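I spent most of the last week of the year cleaning up my sample folders, a job I had put off since September. The main drive was nearly full and Cluko took forever to scan it every time I opened a project. I wrote down what I did so I can do it the same way next time.

The drum folder alone had 3,565 files in it. A lot of those were the same kick or snare saved under different names, usually from packs that reuse each other's sounds. I sorted by file size first and then listened to anything that matched. That got rid of 338 files in one evening. After that it was slower, since the rest had to be judged by ear.

My rule was simple. If I hadn't used a sound in two years and couldn't think of a track it would suit, it went to the backup drive. I didn't delete anything for good except the duplicates. When I was done, the drum folder was down to 1,722 files, and I can find things in it again.

I changed the folder names too. I used to sort by pack, so I had to remember that the good rim shots were in one place and the shakers in another. Now it goes by instrument, then by how the sound was recorded — close, room or processed. Liv Forsberg suggested this to me back when we were sharing projects, and I should have listened then.

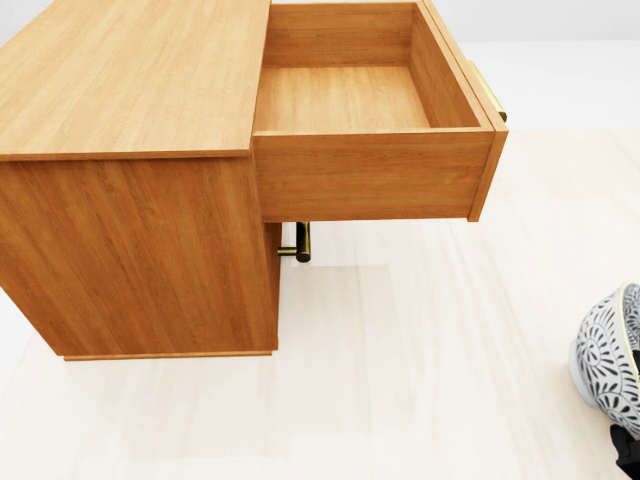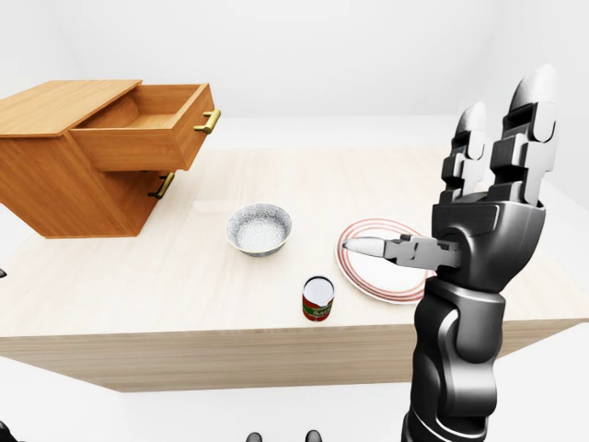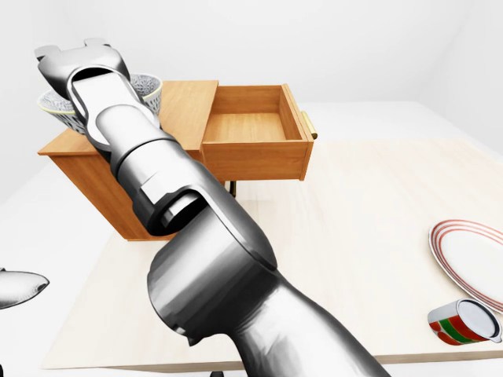

The hand percussion was the hardest part. Some of it I recorded myself in Dradville with Edmund Urbańczyk, who played frame drum and a set of bells for two afternoons. We ended up with 234 takes and I never labeled most of them. I went through them all, trimmed the silence at the front, and named each one by instrument and how hard it was hit. There is some chair noise on the quiet ones. I left it in.

One warning if you try this with Cluko. Moving files breaks the links in old projects. It will ask you to locate each missing sample, one at a time, and there is no way I could find to point it at a whole folder. For the four projects I still care about, I opened each one first and used the save-with-samples option. The older ones I'll fix if I ever open them.

Donis handled the move better. It rescanned the new folders while I made lunch and kept my favorites.

Next I want to do the same with the bass and key sounds, which are a smaller mess. Zoi Karras has asked for a copy of the bells when they're ready, so I'll put those up as a free download first. They need one more pass for volume.

Posted 30th December

Contact | Copyright, all rights reserved | Back to top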